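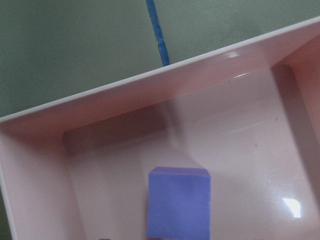
Ellari opens its regional charts to smaller labels

Music streaming service Ellari has added 351 regional charts to its app, a change it first promised in June. Listeners can now see the most played songs in a single city or district, where before they had only the national list.

The charts refresh every 2 hours and count a play once a track passes the halfway mark. Repeat plays by the same account are capped at 2 per day.

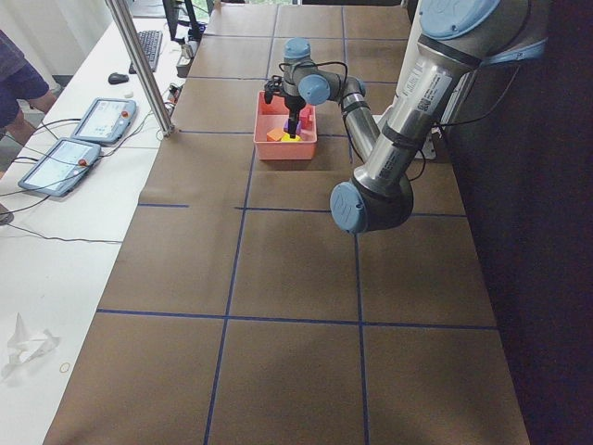

Labels have been asking for local numbers for years. Brorano, which distributes folk and dance records, used to work out its touring plans from ticket sales alone. Think of a tabletop covered in brown paper and marked into cells with blue tape: the new map in the app divides the country in much the same way, and each cell gets its own chart. A song needs 4000 plays in one cell to be listed there.
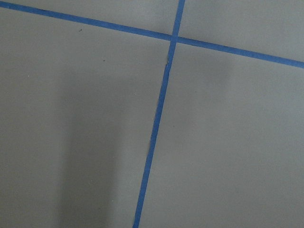
What changes for artists

Acts signed to Navberg and Jankauskaitė will see the regional figures in their dashboards first. Independent artists get the same view once their profile is verified. Older plays will not be added to the totals, and the national chart keeps its current rules.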